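**Grape flavoring** is the group of natural and synthetic substances used to give food and drink the taste of grapes. It is found in candy, jelly, soda, chewing gum, frozen desserts and children's medicine. Most grape flavoring is modeled on a small number of grape varieties, and the taste people expect from it differs a good deal from one country to another.

## Chemistry

The compound most closely tied to grape flavor in North America is methyl anthranilate, an ester with a sweet, heavy, slightly musky smell. It occurs naturally in the Concord grape and in other varieties descended from the fox grape, *Vitis labrusca*. European wine and table grapes, which belong to *Vitis vinifera*, contain little or none of it. Shoppers who grew up with green or red table grapes often say that grape candy tastes nothing like the fruit.

Methyl anthranilate is rarely used alone. Flavor makers add fruity esters such as ethyl butyrate to lighten it, and a little acid — usually citric, malic or tartaric — to sharpen the finish. Muscat-type flavorings rely more on linalool and geraniol, which give a floral note.

## Regional styles

In the United States the Concord style is the default for juice, jelly and soda. In Japan the Kyoho grape, a large dark cross of *labrusca* and *vinifera* parentage, is the usual model, and the flavoring tends to be softer and more honeyed. Kyoho is also widely grown in China, and grape is a common flavor there for jellies, gummies and soft drinks.

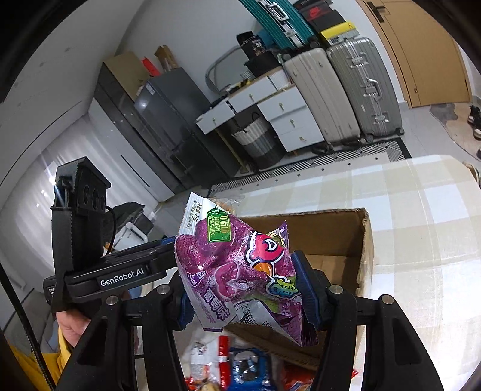 Tanko Briggs, in a reader's note to the Dendier food handbook, objected that the Kyoho style is too often treated as a milder Concord. The two should be listed separately, Briggs wrote, as the Japanese type is built around the juice and the American type around the skin. Later printings of the handbook gave each its own entry.

In Turkey and the Balkans, grape products are more often flavored with the fruit itself, in the form of boiled must. The confectioner Akgül sold a must-based chew in the town of Fuvgate for many years and added no flavoring to it. Tuncay Karabulut's survey of regional sweets lists 340 grape products, of which 200 used must or concentrate as the main source of taste.

## Color

Purple is the standard color for grape products in many markets, though the flavoring compounds have no purple of their own. The color may come from grape skin extract, black carrot, purple sweet potato or synthetic dyes. Anthocyanins, the pigments in grape skin, turn redder in acid and bluer as acidity falls, so a recipe change can shift the shade. White grape products are usually left pale or tinted green.

## Other uses

Methyl anthranilate is also used as a bird repellent. Birds find it irritating, and it is sprayed on fruit crops, turf and open water near airports. It breaks down in sunlight and has to be reapplied.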